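Anyone else's laundry gone to home recordings for the robots?
Board: Shop Floor / Laundry and Textile

foldline_kj
I work at the Akholm plant, hotel and hospital linen plus a garment line nobody upstairs likes to discuss. In August they put in a Zatance folder for the flat stuff. It does sheets beautifully. It does not do a black hoodie, so 30 of us were asked whether we'd like to take grippers home and fold clothes on our own beds for the training data. Paid by the hour, same rate as the floor.

I said yes. My back has been asking for a job like this for years. You stand by the bed, a gripper in each hand, and try to remember how people fold things when their fingers have been replaced by salad tongs.

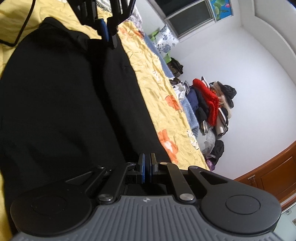
The part I didn't expect is how much I miss the line. Nobody to complain to. I used to get 90 minutes of gossip before first break and now I get the neighbor's dog. Kartini Nasution, our shift lead, calls at noon to check on us, and I've started saving up topics for her.

So, is anybody else doing this, and did they put anything in writing about what happens after?

mangle_dave
Let me get this straight. They pay you to teach the machine the one thing it can't do, and you're worried about the gossip?

foldline_kj
I can worry about two things. I'm a woman of range.

presser887
We did the same at Drandport. Twelve weeks, then back on the floor. Nobody got cut, but nobody who left got replaced either, and I'll let you decide what to call that. My new title is "exception handler," meaning I fold whatever the machine spits out. Fitted sheets, mostly. Same as before with a longer badge.

mangle_dave
That's a cut with better manners.

presser887
Maybe. My wrists don't hurt at night anymore though, so I'm not writing the protest song just yet.

zlaur
Union rep here (Zane Laur, different plant). Get three things on paper before you record another sleeve: hours counted as normal hours, your spot on the line held, and who pays if a gripper breaks. We had a guy billed 200 for a cracked finger pad. He got it back, but it took longer than the folding did.

foldline_kj
Hours and spot, yes. Broken gripper, no. Putting mine down very gently now.

mangle_dave
Drop one. See what the policy is.

foldline_kj
Emailed Kartini. She says she'll "circle back," so I've gone back to the hoodies.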